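Rug keeps creeping across hard floor, and what size for a 12 foot room?

Posted in Floors & Furnishings, 2019-03-16

I bought a plain white rug from Galanis for the spare room and it will not stay put. The floor under it is sealed wood. By the end of a week the rug has moved a hand's width toward the door and there is a ripple down the middle. I have tried double-sided tape on the corners, but it let go after a few days and left gum on the finish. The rug cost $149 and I would like to keep it if I can. I am also starting to wonder if I got the wrong size. The room is 12 feet on the long side and the rug stops well short of the walls. Do I need a bigger one, or only a pad? And how do I get the gum off?

gratcombe_lane

You need a pad. Size has very little to do with creeping, although a heavier rug moves less than a light one. Buy a felt pad with a natural rubber backing and cut it an inch smaller than the rug on every side. Rubber goes down, felt goes up. Do not buy the thin open-mesh PVC kind for a sealed floor. I had one in our old house in Urham and it stuck to the finish over one summer. I had to sand and recoat that patch.

For the tape gum, warm it with a hair dryer on low and roll it off with your thumb. What is left will come up with a little mineral spirits on a rag. Test in a closet first. Wash the spot with dish soap and water after, and let it dry completely before the pad goes down.

If it ripples again with a pad under it, roll the rug up the opposite way and leave it overnight.

podutero79

just put the bed on it. mine hasn't moved since september

Harrow Flat

The pad advice is right. Check the label for the weight of the felt, as the cheap ones go flat in a year. On the size, there are two usual ways to do it and both are fine. It depends on what furniture is going in.

1. Large rug, most of the floor covered. Good for a playroom or a spare room with light furniture. Leave the same margin of bare floor on each side if you can, and keep the edge clear of the door swing. White shows everything, so vacuum it weekly and turn it end for end twice a year. A big pale rug with a blue wall behind it looks like so:

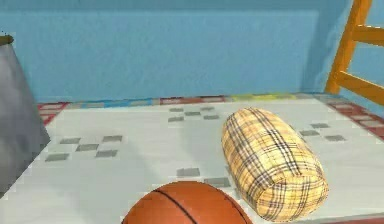 2. Smaller rug, placed under one group of furniture. The front legs of the sofa or bed should sit on it. This holds the rug down, and you can get away with a thinner pad.

Before you spend money on a second rug, lay out the larger size with painter's tape and live with it for 3 days. I did that and kept the one I had.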